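Ruseten list archive — bench automation

This site uses cookies to keep you signed in to the archive. OK / Learn more

Posted November 27, 2019 by the Heloldale bench

Re: grip fault 1603, anyone else seeing it?

Sorry for the slow answer, only got bench time this morning. Wrist camera shots first, then the long version.
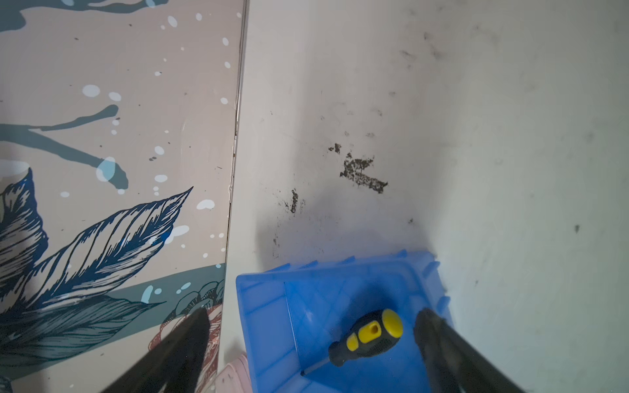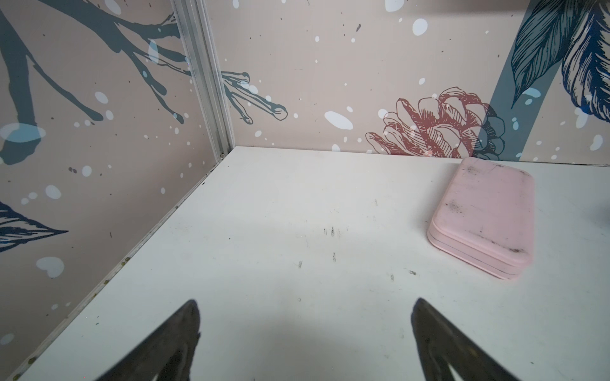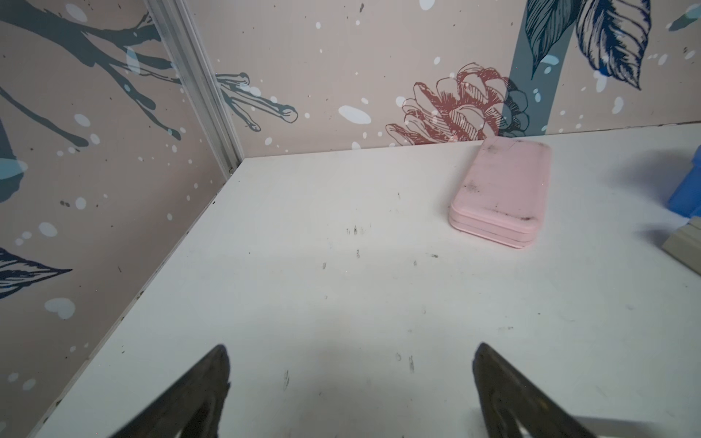 Wrist views from the Heloldale bench. Screwdriver in the blue container in the first, pink case by the back wall in the other two.

You wrote:

> We moved to the new Vorach release in October and ever since then we get
> fault 1603 on the small parts job. Fingers stop wherever they are, arm
> holds position, and the log says "grip width out of range". Clearing it
> works but it comes back. Worse — one time it cleared and the fingers
> opened by themselves with a part still in them. Part dropped, no harm
> done, but somebody could have had a hand in there. Is this the release
> or is it our gripper? Before we roll back I'd like to hear from anyone
> on the same version.

Same version here, same fault. And yes, we've had the self opening too. Twice. So I don't think it's your gripper, or not only.

What we know so far:

- Comes up on the pink case far more than on the screwdriver. Case is the wider of the two to grab the way we do it, so the fingers start further open. My guess is the open end of the range.

- Ran 80 cycles with the old finger calibration file and got 1603 on 30 of them. Redid the calibration from scratch, ran the same again, got 2. Better but not gone. I would not call that fixed.

- Log time and the real stop don't line up. Fault is written after the fingers have already quit moving. Roughly 2 seconds late on ours, didnt measure it properly.

- Power cycle of the gripper alone does nothing useful. Whole arm down and back up clears it for longer.

Now the opening thing, that's the part I care about. On our setup clearing the fault sends the gripper back to its home width, and home is set to open. I think the old release waited for a separate go before it moved and the new one doesn't. Haven't confirmed, there is nothing in the release notes I could find. Changed home to "hold last" in the config and it hasn't opened by itself after a clear so far. Short test though.

Until somebody has a real answer, our rule on the bench is:

Fault comes up, hit the stop. Hands out. Take the part out only with the arm powered down. Clear from the screen, never from the pendant while you are leaning over the table — that is how one of us nearly got pinched.

Also check your fingers. Ours are pretty scuffed, you can see it in the last two shots, and I want to rule out wear before I blame it all on software. New pair ordered through Sembiring, no ship date yet. If the count drops to zero with new fingers I'll post it here, and if it dosen't I'll post that too.

Two things I'd like from you if you have time: your home width setting, and whether you carried the old calibration file over when you upgraded. We did carry it over. If you did a clean one and still get 1603 every run then my theory is in trouble.

On rolling back — I'd hold off if you can live with the stops. The old release had that hang on startup and I don't want to go back to that. If people who don't know the machine are working near it, roll back today, don't wait on me.

Will send the full logs tonight, they are too big for the list so ask me off list if you want them sooner.

Last updated: see thread index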